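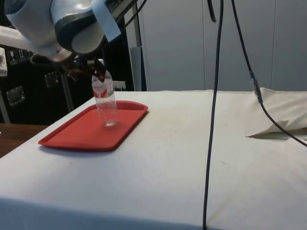 4 min read

Red trays on white cloth: the short inventory of a table service

By Sosina Habte
February 23, 2020

The rectangular serving tray with rounded corners has changed very little in the years that Gebreyes has supplied halls and canteens in Dralbridge. The company keeps 200 of them for hire. The current batch is red plastic with a low raised rim, and the short ends flare into a curved grip. Asnakech Fikre, who runs the hire desk, retires a tray when the rim cracks. Scuffs on the flat are ignored.

A scuff is a surface matter. Bottles are the usual cause. A ridged water bottle set down upright bears on a narrow ring at its base, and any grit caught under that ring is dragged across the plastic when the bottle is slid into place. Fikre asks her staff to lower bottles straight down and to lift them again if they need to be moved. A matte finish hides most of what happens anyway.

Color was settled early. Red reads clearly against a white cloth from across a hall, so a tray left behind on a table at the end of an event gets collected. Gebreyes tried gray trays for one season at the Sorneck hall and lost 52 of them. The red ones come back.

The cloth is the more expensive half of the arrangement over its working life. A tray is wiped and stacked. A cloth is washed, dried, pressed, folded and inspected, and each of those steps costs money. Yeshi Tufa grades the linen at the Orkari laundry in three classes. First class goes to seated meals. Second class, which admits small gray specks and light creasing, goes to water tables and registration desks. Third class is cut up. 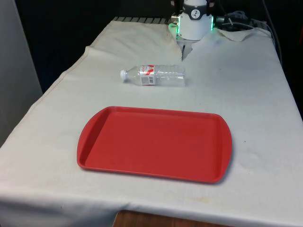

Yellow-brown marks near the front edge are the most common reason for a cloth to move from first to second. The front is where people lean and where cups are put down in passing. Tufa treats such marks once, with an oxygen bleach at the temperature printed on the hem tag, and does not repeat the treatment. A second pass weakens the cotton before it does much for the stain.

Drape is the other variable. A cloth should fall over the front edge far enough to stay put under its own weight, and the hemmed side should follow the side of the table. On long tables the hem tends to wander – usually the result of one person pulling from one corner. Two people, one at each end, will set it square in a single lift.

Placement of the tray follows from what it has to hold. With the long axis parallel to the front of the table, both grips can be reached without turning the tray. Set diagonally, it takes up more cloth and is awkward to pick up with a full load. Bottles go on last, upright, labels to the front. A spare may lie on its side behind the tray provided the cap is tight, though ribbed bottles will roll if the table is out of level.

Fikre's last order was for 2000 bottles of water and no new trays. The next tray order is due in September.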